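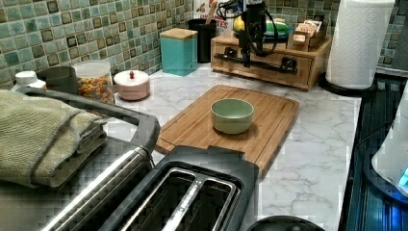
The breakfast kitchen at Velby: report to the Zacharias Fund

I promised you a proper account of how the breakfast kitchen is getting on, and I'm sorry it has taken me until October to sit down and write it (the mornings do rather run away with us!). The short version is that the kitchen is in daily use and the people who use it seem very fond of it.

Your grant of £2000 went mostly on the worktop and on the bits and pieces that live on it. We went for the white with the grey veining in the end, after a good deal of dithering over a plain one, and I'm so glad we did, as it makes the whole corner feel more like somebody's home. The bamboo board stays out all day in the middle of the counter, with the toaster just in front of it, so anyone who comes in can get started on breakfast without having to ask where things are kept. The little sage-green bowl was chosen by the residents themselves from a page of samples, and there was quite a lively discussion about it.

Storage

You asked last time whether we would be putting in more cupboards. We decided to wait. Most of our residents are learning to cook for themselves after a long time of having it done for them, and several said they forget what they have once a door is shut on it. So the everyday things stand along the back against the wall, the cereal in its clear glass jar and the rest in canisters of different colours. The pink one with the red knob and the teal one with the wooden lid are easy to tell apart, even at seven in the morning. The olive towel has its place in the grey tray on the left, though I can't pretend it is always folded quite square.

Who has been coming

We have served 56 people since the kitchen opened, and 17 of them now make their own breakfast from start to finish. Jaxon Cloutier runs the early sessions and has started a small washing-up rota, which has gone down better than any of us expected.

Still to do

We would like four more sessions before the winter break, at the later time of half past nine, for those who find the early start hard. The toast and cereal will come out of our own budget. I'll send the receipts separately, and you would be very welcome to come and have breakfast with us.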